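# Tretskaについて

Tretskaのページを見に来てくださって、ありがとうございます。古い携帯電話のソフトウェアの書き換え、言語データの入れ替え、それから「電源は入るのにロゴの画面から先に進まない」という端末の復旧を、小さな工房で長く続けている会社です。新しい機種のお仕事もお受けしていますが、届く荷物を開けてみると、やはりボタンのついた懐かしい電話機が入っていることのほうが多いですね。

## はじまり

もともとは、海外で買った携帯電話を日本語で使いたいという知り合いの頼みごとからでした。言語パックを探し、ケーブルを自作し、書き込みの途中で止まっては最初からやり直し……という夜を何度も過ごしているうちに、噂を聞いた方からも電話機が届くようになり、気がつけば机が一つでは足りなくなっていた、というわけです。当時の手書きノートは今も棚にあって、端子の配線を忘れたときには、結局これがいちばん頼りになります(字が汚くて読めないページもありますが!)。

これまでにお預かりした端末は2592台になりました。そのうち618台は、ほかのお店で「もう直らない」と言われてから届いたものです。全部をお直しできたとは申し上げられませんし、お返しするときに申し訳ない気持ちになることも、やはりあります。それでも、中の電話帳や短いメールだけでも取り出せたときの、お客様からのお返事は何度いただいても嬉しいものです。

## 私たちの道具

作業の中心になっているのは、自社で開発している書き込みソフト「Dritora」です。端末をつなぐと、まず現在のバージョンと言語区分を読み出し、元のデータを丸ごと保存してから、はじめて書き込みのボタンが押せるようになります。急いでいるときには少々じれったいのですが、この順番だけは最初の版からずっと変えていません。

もう一つの「Mangundap」は、ファームウェアの目録です。機種ごと、地域ごとのファイルの組み合わせを1454件まで整理したところで、同じ型番でも販売地域によって収録言語が違うものには、その違いを一つずつ書き添えています。地味な作業で、七月の暑い盛りに窓を開けて一日中ファイル名を見比べていると、だんだん数字が踊って見えてくるのですが、好きな者にとってはこれがまた楽しいのです。

バッテリーが弱った端末のためには、外から安定した電源を送る治具「Imance」も使っています。書き込み中に電源が落ちるのがいちばん怖いので、古い機種はほとんどこれにつないで作業します。工房では同じものを50台そろえ、端子の形ごとに引き出しを分けてしまっています。
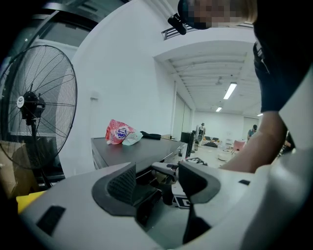
ご依頼の際は、端末の型番と、電池の下のラベルにある製品コードをお知らせいただけると、とても助かります。ラベルが擦れて読めない場合は、そのままお送りいただいてかまいません。起動画面に出る文字や、最後に使えていた頃の言語など、覚えていらっしゃることを一言添えてください。思い出話もどうぞ遠慮なく。作業の合間にみんなで読ませていただいています。

## お約束していること

お預かりした端末のデータは、保存と復旧の作業のほかには使いません。控えとして取ったデータも、お返しした端末の動作をご確認いただいたあとで消去します。お見積もりの段階でおやめになってもかまいませんし、「直すほどではないけれど、捨てるのも寂しい」というご相談にも、喜んでお付き合いします。

また、ロックの解除については、ご本人の端末だと確認できる場合に限ってお受けしています。確認に少しお時間をいただくこともありますが、どうかご了承ください。

お問い合わせは、サイト内のフォームからお願いいたします。機種が古すぎるかしら、と迷っておられる方も、まずは型番だけ書いて送ってみてください。目録にない機種だったときは、こちらからあれこれ質問を差し上げるかもしれません。

最終更新:2026-05-29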